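Grellance picking kit: trial progress report, May
Prepared for the operations budget holder

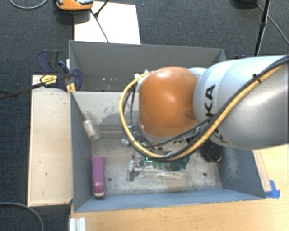
We are now halfway through the trial period you agreed to fund, and the short version is that the kit picks things up. The longer version involves Drostura's invoice for setup support, which you have already seen and which I will not reopen in this paragraph.

Work done since the last report: 989 logged pick attempts on mixed small items, all bin to bin. Rind, the grasp planning software that comes with the kit, was updated 2 times. The first update made it faster. The second made it slower again and changed the color of the menu, so there is something for everyone.

What is going well. Rigid items with flat sides are close to boring, and I mean that as praise. Restarting after a fault takes one person and no phone call. The manual has improved since the version we were quoted on, in that it now covers the model we bought.

What is going less well. Clear plastic is still the weak spot. Rind will plan a confident grasp on a patch of air next to a bottle and report success — the gripper then carries nothing to the other bin with great care. Drostura knows about this and has given it a ticket number. Hose and cable routing at the wrist also needs a proper look before we run longer shifts, and the vendor's advice so far has been to "keep an eye on it."

Money. We have used 360 of the support credits in the package. Presance, the reporting add-on, was free for the trial and will not be free afterward. I would not renew it. It makes handsome charts out of numbers we already have in a spreadsheet.

Next period: four more weeks of picking, a retest on transparent items once the ticket moves, and a written price from Drostura for year two. I have asked for it twice.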